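Gripper budget, second pass

The quote from Clanport came back at $1,798 for the parallel gripper, wrist camera bracket included. Freight to Olville is extra. I had pencilled in 400 for fingertips and spares, and that line now looks thin.

Fingertips are the consumable. I plan on one set per 20 hours of handling – the supplier's figure is 32, but their test parts were machined blocks. Ours are rounded and glossy, and they sit against each other on glazed tableware. I also want a shorter camera exposure, so a lighting line goes in.
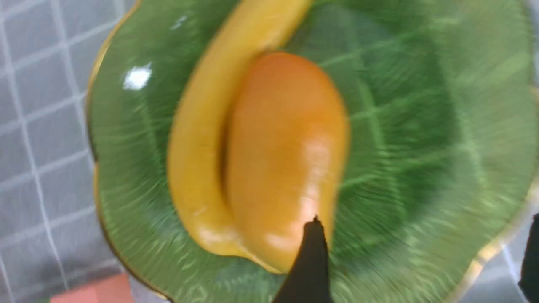

Should the spare fingertips go on the same purchase order as the gripper?

Put them on the same order if the supplier ships from one warehouse, as you pay freight and brokerage once. Otherwise split them and let the gripper come first.

Fiachra Brennan at Sanside favours leasing. I ran the numbers both ways and buying wins after the second year, assuming we keep the current arm. The controller licence renews in October and comes out of a different cost centre, so I've left it off the sheet. Cable and connectors are still unpriced.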